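Plalden Tabletop Tidy: dataset card

Maintained by Yatziri Robles. Last revised 16th October. Questions, corrections and complaints about labels go to the issue tracker.

Short version

Plalden is a set of simulated tabletop episodes in which a two-armed robot handles household clutter. We put it together to check a claim we kept hearing, that clearing a table is more or less a solved chore. We don't think it is, and we'd ask you not to cite this data as evidence that it is.
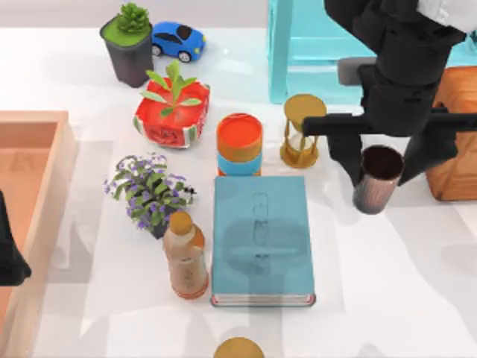
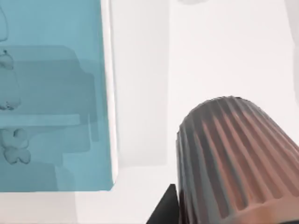 Both views are rendered, and so is everything else in the release. The chore we care about is the dull one: pick up the thing you were asked for, don't knock over the rest, put it where it belongs. A person does this while talking on the phone. A policy has to do it with whatever its cameras give it, and those can disagree badly about how hard the job is. In the wide view a ribbed metallic cup hangs neatly between two fingers and the table reads like a shop display, with an hourglass and a potted succulent standing clear of each other. In the close view a large ribbed cylinder runs out of the picture at the corner, and much of the rest is tinted panel and blank white. If your model does well only when it has the first kind of view, please say so in your results.

What's in the release

Episodes are grouped into 46 layouts. Each layout fixes the objects and their starting positions, and lighting is varied from run to run. Of the 46, we hold out 15 for testing. Don't tune on those. We know people do, and we can usually tell.

Each episode folder has:

- colour video from every camera in the rig
- joint positions and gripper opening for both arms
- a one-line instruction in plain English
- a success flag, plus a free-text note where the flag was argued over

Read the notes. They're the most useful part of the release and nearly everyone skips them.

How success is judged

An episode passes if the named object ends up in the named place, upright if it started upright, with nothing else tipped over. That last condition was added in March, after we looked closely at what our first scoring script had been letting through. It had been passing runs where the right object was delivered and a plant went over on the way. Nobody in an ordinary kitchen would call that tidying.

We don't give part marks. Several users have asked for a partial credit score and you're free to compute one, but please don't put it in the same column as ours.

Baselines

Two are included, Gelline and Baten. Gelline is a plain imitation policy trained on the demonstrations. Baten adds a planning step and takes longer to run. Both look good on layouts they have trained on. On the held-out layouts Gelline passes 31 per cent of episodes, and Baten does better on sparse tables and no better on crowded ones. We had hoped the planner would help most in clutter. It didn't, and we haven't worked out why.

Known problems

Simulated contact is kinder than real contact. Objects in a simulator don't have greasy handles or damp bottoms, and they don't stick to the table because somebody spilled juice on it this morning.

See-through objects are drawn consistently, so a model can learn the renderer's version of a translucent surface. Don't assume that carries over to a glass shelf in a real house.

The instructions were written by people who knew what was on the table. Real requests are vaguer. "Put that away" does not appear once in the set, and it should.

Liquids are not simulated as liquids. Anything that looks like the contents of a bottle is part of the object and won't pour or slosh.

Layout 2 has a timing fault in the joint log. We've left it in so that older results can be reproduced. The fix is in the Palacios branch, along with a corrected index file.

Please don't use it for

Claims about home readiness. Claims about labour saved. Any comparison with a human tidier, unless you have put a human through the same cameras and the same gripper, which we would very much like to see.

Fair uses include comparing camera set-ups, testing how a policy copes with clutter, and practising grasp recovery. We've also had good reports from people using it to find bugs in their own scoring code.

Changes

Current: notes field added to the test layouts, instruction spelling made consistent, two duplicate episodes removed.

Previous: tipped-object rule added to scoring, all baseline numbers rerun. Results from before that rule can't be compared with results after it.

Contributing

New layouts are welcome if they're messy. We have plenty of neat ones. Open an issue before you start so we can check the objects are cleared for release, and include at least one failed episode with each layout you send.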